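Sound artist wanted for a dome piece about tides (paid, part remote)

Posted 16 July 2025 by Wenceslao Iturra

Hi! I make moving images for domes, and I'm looking for somebody to make the sound for my next one. It's called Verilholm, it'll run a bit over twenty minutes, and it opens in November at the Skendesow, which is a small planetarium with a very good projector and a slightly grumpy set of speakers (we'll get to those).

A little about the piece first. I grew up next to a salt marsh and I've been trying to draw it for most of my adult life. Verilholm is the closest I've come. You lie back, the dome is nearly black, and then thin lines of water start to come in from the horizon all the way around you. They branch, they join up, they fill, they drain out again and leave a different map behind. There's no story and no narrator. Everything is drawn by a simulation I've been writing and rewriting for two years, and the channels never settle in quite the same place. I have 1,295 rendered test clips on my drives and I like maybe a dozen of them, so you can see how I work.

What I don't have is sound. I tried doing it myself with some field recordings and a borrowed synth, and it came out like a spa lobby. I would love to hear from people who think about sound as a thing in a room, with weight and direction, and who aren't scared of long quiet stretches. You don't need to have worked in a dome before. You do need to have made something for more than two speakers, even if it was in your garage.

The job, more or less:

Composing and designing the full soundtrack, from scratch, with me in the conversation but not hanging over your shoulder.

Mixing it for the Skendesow's speaker ring. The low end in there is boomy toward the back rows and the overhead channel is thin, so expect to spend time on site fixing things by ear.

Joining a call with me once a week while the picture is still changing. I send new renders often, sometimes too often. Tell me to stop and I will.

Being there in person for the last two weeks before opening, and for opening night if you possibly can.

The fee is $2,587, paid in two halves, one when we sign and one when the final mix is delivered. Travel and a room near the planetarium are covered separately. I know it isn't a fortune. You keep the rights to your music and can release it however you like, and if the piece tours (there's been some friendly talk with a festival called Dimasia, nothing signed) you get an equal share of every screening fee.

During those last two weeks you'd be working mostly at Rizk, the shared studio where I rent a desk. It has a treated room you can book overnight, a kitchen, decent heating, and a big table where everybody ends up around four in the afternoon complaining about render times.
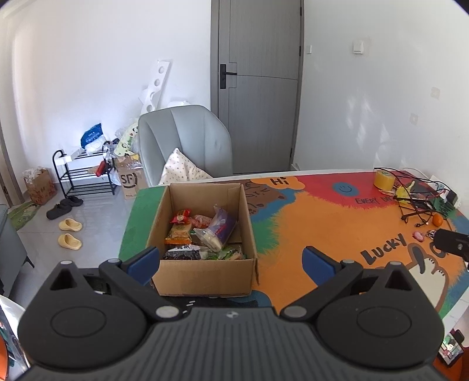
You'd have your own key, and there's a bus that stops outside until midnight. If you need step-free access, the studio is all on one level and so is the planetarium, apart from the projection booth, and you won't need to go up there for anything.

To apply, please email me with:

Links to two pieces you've made. Please tell me which minute to start from if they're long, I promise I'll listen to the rest too.

A few lines on what you'd want to try with a marsh filling up with water over 86 seats. Wild ideas are very welcome, and so is "I'd start with almost nothing."

Any dates in the fall when you definitely can't travel.

No résumé, please, and no need to make anything new for this. I'll write back to everyone who sends something in, it may just take me a while! I plan to talk with a handful of people by video and then pay one or two of them for a half day of trying things out with a short clip before we decide.

Duos and small groups can apply too, but the fee stays the same, so please talk that over between yourselves first. If you have questions, write and ask. My address is on the contact page, and "marsh sound" in the subject line will help me find you.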